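The Long Breakfast

At twenty to six on a March morning the lights come on in the old Predthorpe bowls club, and Hortensia Gaete starts arguing with a lump of dough. She has been having this argument for 26 years, first in a shopfront beside the railway line and now here, where the honour boards still list the mixed pairs champions and the carpet still smells faintly of shandy.

Predthorpe used to be a town that ate its breakfast standing up, usually over the sink. Then the cannery put on a night shift, and a few hundred people found themselves knocking off at dawn with a dinner-sized hunger and a choice of servo pie or servo pie. Gaete, who had come off that shift herself, began selling steamed buns out of an esky. The council wrote to her about it. She has kept the letter, laminated, next to the till.

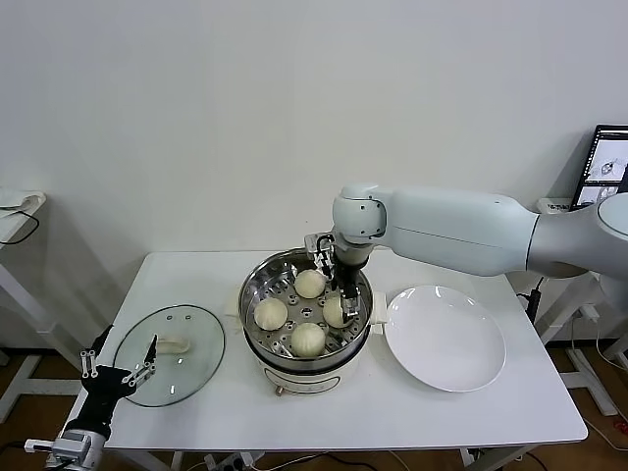

Four plain buns in the steamer basket.

The town's breakfast loyalties have since hardened into something like football. On the north side you go to Zamfir, which does a respectable cheese pastry and closes whenever the owner's knee plays up. Down by the weir there's Florkico, which opened with a neon sign and a menu that used the word "elevated" of a crumpet. It charges 39 dollars for a sharing platter. I shared one with my brother-in-law and we haven't spoken much since.

Gaete's customers regard both places with pity. They're a mixed lot, including cannery hands, nurses, a retired magistrate and a large tribe of under-twelves who should be getting ready for school. None of them looks at a menu, which is just as well, as it hasn't been updated since the club had a bar licence.

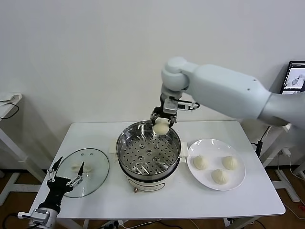

Filling is where friendships end. Rodica Radu, who taught half the town to drive and failed most of the other half, holds that a bun should have nothing in it whatsoever, and will tell you so while you're trying to enjoy your pork and cabbage. Hers is the austere school: a pale bun lifted straight off the perforated tray, with no sauce, no sesame and no conversation. The opposing faction favours chilli jam and is led, in so far as it's led at all, by her husband.

I asked Gaete which side she was on. She said she was on the side of people who bring the right change.

The one real crisis came when a supermarket moved in with frozen buns at 47 cents apiece. Customers wavered. A few were seen in the carpark with their collars up. In response Gaete put her own price up, on the theory that it would look confident, and the queue got longer.
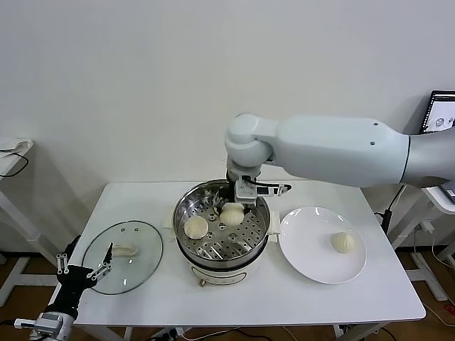

A round bun on the steaming tray.

There's been talk of expansion. A bloke from the coast offered her 3,000 dollars for the recipe, which she declined because there isn't one, only a chipped enamel mug and a strong opinion about flour. Her nephew wants to rename the place Zoro, after his dog, and do T-shirts. She's letting him do the T-shirts.

By nine the last of the night shift has gone home to bed, the magistrate is asleep over the crossword, and Radu is out in the carpark, explaining to a stranger what he's done wrong with his handbrake.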